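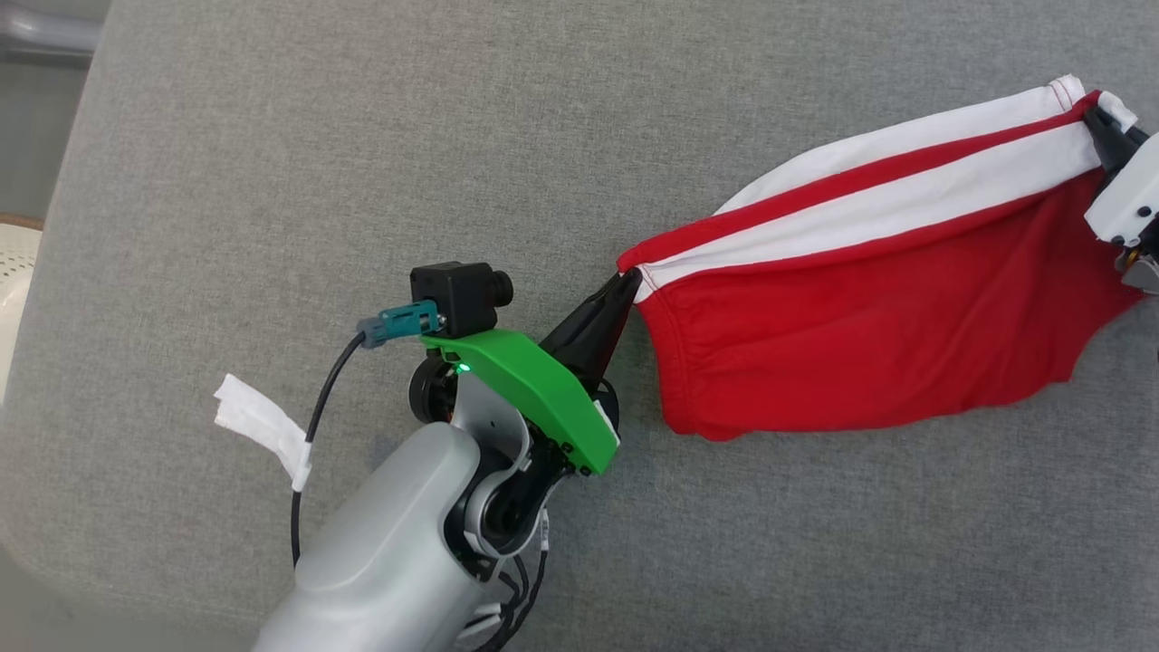
Bringing a folding cell into a small laundry changes the working day more than it changes the floor plan. Most of the planning goes into power, floor space and software, and very little goes into the people who have folded by hand for years and will now share the job with two arms. Start with one garment type and one motion. A red knit piece with white stripes along the hem, held at both ends by two grippers and stretched between them, is a good first item: the stripes give everyone in the room an easy line to judge by, and a slack or crooked hold can be spotted from a few steps away.

Tavham Laundry Services > Guides > Shop floor

Search guides Enter keyword

Preparing your crew for a two-arm folding cell

This guide is written for shift leads and site managers. It covers the first 10 weeks, from the first talk with the crew to the point where the cell runs as part of a normal shift. It assumes the supplier has installed the cell and signed off on the safety checks. It does not replace the supplier's manual.

Before the cell arrives

1. Talk to the crew before you talk about dates. At our Brunitz site we announced the installation date first and the reason second, and spent most of July answering questions we should have covered in the first meeting. People wanted to know about hours, pay grade and who would be moved. Have those answers in writing.

2. Write down what each folder does in a normal hour. Include the work that is not folding: turning sleeves out, pulling stained pieces, matching sets, chasing missing tags. The cell does none of this. When we made the list at Brunitz, folding came to less of the hour than the managers had guessed.

3. Pick two cell leads from the folding crew. They should be people who want the job. Nouhaila Radwan and Vanderleia Camargo took it on at Brunitz after several years each on the folding line, and both kept their seniority. Put the pay change through before the training begins.

Training the cell leads

4. Set aside 19 hours of training for each lead, split into short sessions. Two hours at a time is enough. Do not schedule sessions at the end of a shift.

5. Cover stopping and restarting first. Each lead should be able to stop the cell, clear a garment from the grippers and restart without help. Repeat this at the beginning of every session until it is routine.

6. Next, teach the hold. A knit hem should be pulled straight between the two grippers, with the rest of the garment hanging free below it. Some rumpling in the loose part is fine at this stage. What you are looking for is a straight upper edge and a firm pinch at each corner. If the fabric bunches more than a little at one corner, have the lead release it and pick it up again.

7. Show the leads where the cables run and tell them to look them over at the start of each shift. A cable that can catch on a garment or a sleeve should be reported and not moved by hand. Label any cable you may need to find in a hurry.

8. Keep a paper log next to the cell. Ask for three things only: the time, the garment type and what went wrong. Longer forms do not get filled in.

Running the first weeks

9. Limit the cell to one garment type for the first two weeks. We used athletic wear from the Erraji account, mostly knit shorts and jerseys. Add towels after that. Leave button shirts with the hand folders.

10. Keep the hand line fully staffed during this period. The cell will be slower than a practiced folder and it will stop often. If you cut the line early, the remaining crew has to cover the stops, and they will blame the cell leads for it.

11. Hold a ten-minute talk at shift change. Read the log out loud. In our first month the log showed 29 dropped pieces, and most of them were garments that had come out of the dryer bin inside out. The fix was at the sorting table. Shafiq Marikar, who runs sorting, moved one person to turning pieces right side out before they reached the cell.

12. Do not post a folding count that compares people with the cell. We did this for a week and took it down. Folders began skipping the stain check to keep up.

After week seven

Review the jobs again. By this point some work has shifted, usually from folding to sorting and inspection. Standing time may go down for some people and up for others, so ask. At Brunitz the sorting crew needed floor mats and a second stool, and we had not budgeted for either.

Rotate people through the cell once the leads agree it is stable. We move staff every two hours. Watching the arms is tiring in a different way from folding — the hands rest but the attention does not — and errors in the log went up when one person stayed on longer.

Expect some people to prefer the hand line. Of the 7 folders on our day shift, two asked not to rotate, and the schedule allows for it. They handle mixed bags and repairs, and that work has grown.

Wael Abdel Rahman keeps the current training checklist for all sites and can send a copy on request. The Fakeck site will use this guide for its own cell, with towels as the starting item, and notes from that crew will be added under step 9.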